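Abstract Full text Figures References Cite Previous Next

4.3 Silent loss of grip width during soft-object demonstrations

The fault described in this section was found in March, well after data collection for the soft-object set had been closed. It affected the hand-held units only. The arm-mounted Osik gripper, which shares the same finger geometry, reads its opening from a motor encoder and did not show it.

Each hand-held unit reports finger opening through a small magnetic sensor in the housing. The logger, written for the Jedby study and reused here with few changes, stores the sensor value with every video image. When a new value does not arrive in time, the logger repeats the last one. This was a deliberate choice in the earlier work, where the objects were rigid and a gap of one or two samples had no effect on training. No flag was written when a value was repeated, and no limit was placed on how long the repetition could go on.

In the soft-object set, the repetition sometimes went on for the whole of the closing motion. The video shows the fingers meeting the object, while the log shows them still open at the width they had during the approach. Of 3,592 demonstrations, 300 contained at least one such stretch. All of them passed our automatic checks, which looked for missing values and for values outside the sensor's range. A repeated value is neither.
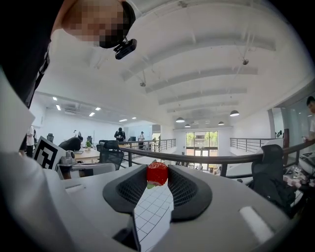 The effect on training was larger than the share of damaged demonstrations would suggest. Soft fruit is held with a narrow margin between a grip that slips and a grip that bruises, and the policy has to learn the final closing width from a short part of each recording. That short part is where the dropouts were concentrated. The policy trained on the full set learned to delay closing, then to close quickly and too far. On the test bench it crushed or visibly marked the fruit in 33 of 70 trials. We first took this for a control problem and lowered the closing speed on the Osik arm, which reduced the marking a little and made the slips more frequent.

The cause was traced by replaying single demonstrations with the logged width drawn over the video. Once the two were seen together, the mismatch was plain. The sensor cable in the hand-held units passes through a bend close to the finger linkage, and in the affected units the outer jacket had worn at that point. Contact was lost when the linkage moved toward the closed position and came back when it opened. An operator testing a unit before a session would open and close it quickly, see the value change on the display, and have no reason to set it aside.

Two features of the procedure made the fault harder to find. Units were swapped between operators during the day, so the damaged recordings were spread over all operators and most object types. The session notes recorded the operator and the object but left out the unit number. We recovered the unit numbers for most sessions from the clock offset of each camera — a slow process that we do not recommend.

Three changes were made. The logger now writes the age of every width value, and a demonstration is rejected if any value is older than the limit set in the configuration file. The finger opening is also estimated from the video, using the outline of the two fingers, and compared with the sensor. The estimate is coarse and fails when a large object hides the fingertips, but it is good enough to catch a frozen reading. Finally, the cable was rerouted along the fixed side of the housing. Maddocks, which supplied the housings, has included the new route in its current drawing.

We did not try to repair the damaged demonstrations by filling in the width from video. A first attempt gave smooth curves that looked correct and were wrong at the moment of contact, by an amount that differed from one object to the next. The demonstrations were removed, and all results in Section 5 use the reduced set.

The Omus release of the data, prepared before the fault was known, still contains the affected recordings. A list of their index numbers is given in Appendix C. Readers who have trained on that release should check in particular any result that depends on grip width near contact.

Figure 6. Hand-held unit closed on a strawberry.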